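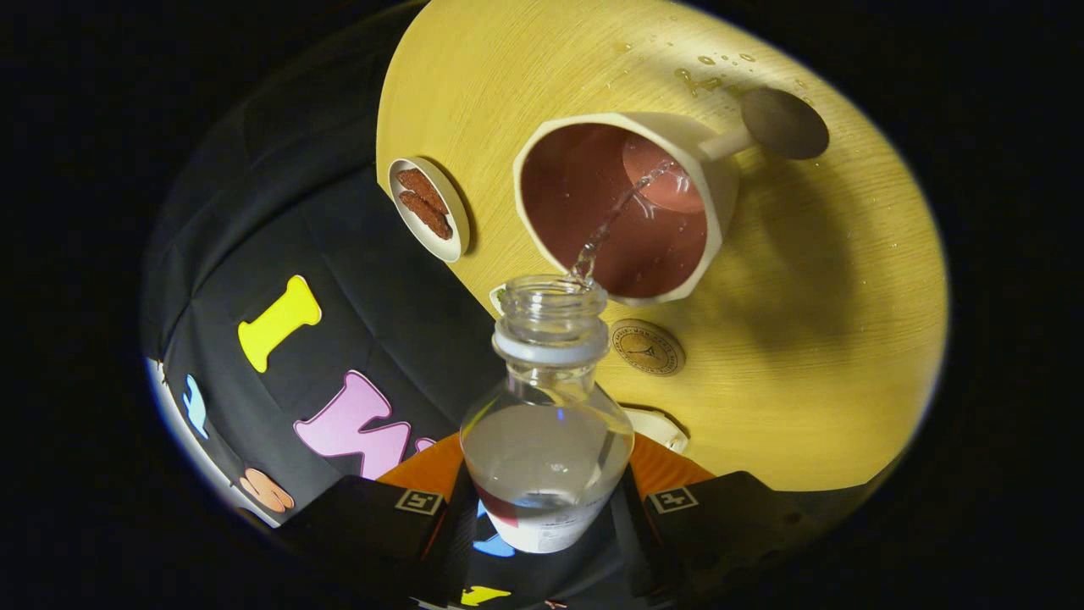
Can residents of the Alvarado district still drink tap water while the water main on Vernano Street is being replaced?
Tap water in the Alvarado district remains safe to drink during the work. Customers whose supply must be shut off will receive a printed notice on the front door two days ahead.

The Gratano Water Department is replacing the main between Vernano Street and the Brandeck pumping station. The old line was laid 56 years ago and has needed repeated repair. Crews began at the pumping station end in October and are moving west one block at a time.

Work hours are 8 a.m. to 4 p.m., Monday through Friday. Crews will not work on city holidays. Emergency repairs may take place outside these hours.

A planned shutoff lasts no longer than 4 hours. Before the time printed on your notice, please fill a few clean, covered containers for drinking and cooking, and set aside a bucket for flushing. Ice makers and washing machines should be turned off until service returns.

When service returns, open the cold tap closest to the meter first and let it run until the water is clear. Then open the other cold taps. Please do not use hot water until the cold water runs clear, as sediment can settle in the heater tank.

Cloudy water that clears from the bottom of the glass upward contains air. It may be used as normal. Brown or yellow water should not be used for laundry. If the color remains after 12 hours, call the customer service desk and give your street address and the name of the nearest cross street.

Faucet screens may collect grit after a shutoff. Unscrew the screen, rinse it, and put it back. Tenants who are unable to remove a screen should contact their building manager.

Parking on the north side of Vernano Street is suspended on the blocks where crews are working. Temporary signs are posted the day before. Vehicles left in a posted area will be moved to the lot behind the Brandeck station, and owners will not be charged.

Trash and recycling pickup continues on the regular schedule. On closed blocks, please bring carts to the nearest open corner by 7 a.m. Bus stops within the work area are marked with the location of the replacement stop.

Customers who rely on water for home medical equipment should register with the Department before their block is scheduled. Registered customers receive a telephone call in addition to the door notice. Registration is free and may be made by phone or at the front counter.

Businesses that prepare food may ask for a shutoff outside their opening hours. Requests must be made in writing and will be granted where the crew schedule allows.

The current block schedule is posted in the lobby of the Gratano Water Department and at the Alvarado branch library. The next update to the schedule will be posted on 2025-12-31. The customer service desk will close at noon that day.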